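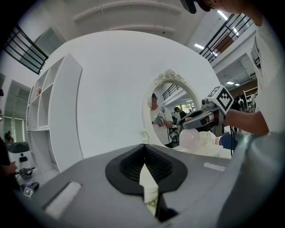 Filed under: Home Care > Bedroom and Dressing Corner

How to clean a vanity mirror with a carved crest

A round mirror with scrolls and flowers on top is nice to look at, but the dust sits in every curl. I clean mine each Wednesday in the morning, and it takes me nine minutes.

You need two soft cloths, a small dry paintbrush and a cup of warm water with four drops of washing-up liquid. I buy the cloths from Allholm, but an old cotton T-shirt is just as good.

1. Move the small things away from under the mirror. White china shows every drop.
2. Brush the carving dry, from the top down. Go into the scrolls with the tip of the brush and do not press.
3. Wet one cloth, wring it very well and wipe the painted parts. Never pour or spray water on the carving — it runs behind the glass and makes black spots which you cannot remove.
4. Wipe the glass with the same cloth, first the edge and then the middle.
5. Dry everything at once with the second cloth.

If your mirror stands opposite the windows, look at the glass from the side when you finish. In strong light the stripes hide from the front.

For a loose curl, use a little wood glue and hold it with paper tape until the next day. Check the wall fixing also, two times a year is enough.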